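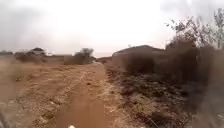
Deisy Cabrera asks that we move the bumper test before the tire check, because last time the wheels were pumped up first and then everything had to wait for the stop button. I agree with her and changed the order below.

TRUNDORA TRACK ROVER, UNIT 2
Inspection before the dirt track run
Done Wednesday, start 7:40, parked inside the shed with the battery in

1. Emergency stop, both buttons
OK. The left button must be turned a little more than the right one to release. It was like this also in February.

2. Front bumper switch
OK after second try. On the first try the motors stopped but the fault light stayed dark. I cleaned the plug and pressed it back until the click. Please test it again at the next inspection, even if the light works.

3. Tires and wheel nuts
Rear right was low and is now filled. All nuts are tight. Marker lines on the nuts are new, the old ones could not be read anymore.

4. Body cover and screws
NOT OK, can drive. One screw on the left side turns without holding. I put tape over it. Needs a longer screw or a new insert, ordered from Sirko.

5. Camera mount
OK. Lens wiped with the dry cloth only. Do not use the spray from the shelf, it leaves a film. If somebody loosens the mount, the calibration in Rudinside must be repeated before driving, also when the mount goes back to the same line.

6. Battery and charging contacts
OK. Contacts brushed. The charger needed 3 attempts to start on the evening before, so I wrote this to Alotell. No answer yet.

7. Air filter of the computer box
Changed. The old one was full of fine dust after 17 runs. The manual gives a longer interval, but for dry soil I would change it earlier.

8. Remote control and radio link
OK. Walked with it to the gate and back, no drop. Spare batteries are in the lid of the case.

9. Drive hours
Counter shows 3,291. Grease for the steering joint is due at the next inspection. The grease gun is empty.

10. Speed limit
Set to walking speed for the part with brush beside the track. Deisy wants to keep it so for the whole way. I have no objection, but then the run does not finish before lunch.

Result: released for driving, with item 4 open. Item 2 to be repeated.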